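Skava folding rower: six weeks in

I put off buying a rowing machine for years. Partly the price, partly the size, and mostly because the last bit of kit I bought (a cross trainer, don't ask) ended up holding coats. But the gym put its prices up in December and I cracked, so the Skava has been living in our back bedroom ever since.

First thing to say is that it's heavy. Getting it upstairs was a workout in itself and I'd want two people for that. Putting it together took me one evening with the tools in the box, and the only swearing was over the footplates, which have left and right stamped in letters so tiny I had to get my reading glasses.

The rowing itself is lovely! It's magnetic, so there's a gentle whirr and not much else, and I can go at 6 in the morning without waking the house. There are 16 resistance levels and I've settled somewhere in the lower half. The seat is fine for half an hour, after that I start to shuffle.

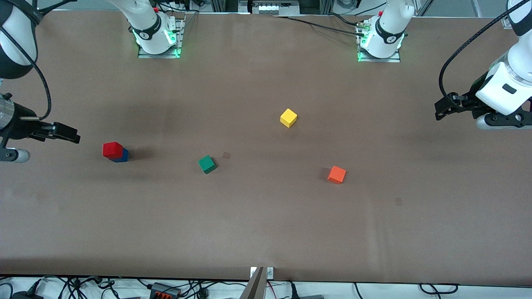
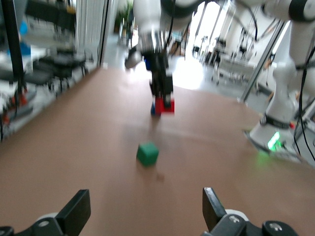 Ingrid Oyelaran wrote to me after my first-impressions post to say she'd had hers for a year and the strap had started to fray where it goes into the housing. Skava sent her a new one free, she said, but it took three emails, and she now wipes the strap down every Monday. She also reckons the seat gets comfier with a gel cover, so I've ordered one.

My own grumbles are mostly with the screen. It forgets your last session the moment it goes to sleep, and the calorie figure is pure fantasy (157 for a ten-minute paddle, I wish). I write my distances in a notebook instead. Best so far is 2,196 metres in ten minutes, and my legs were jelly all afternoon.

It folds up, though you still need a decent bit of wall to lean it on. I tried a friend's Pruitt before buying and that one packs away smaller, but the handle felt cheap and it wobbled when I pulled hard. For £50 more I'd still pick the Skava. I'll report back on the gel cover.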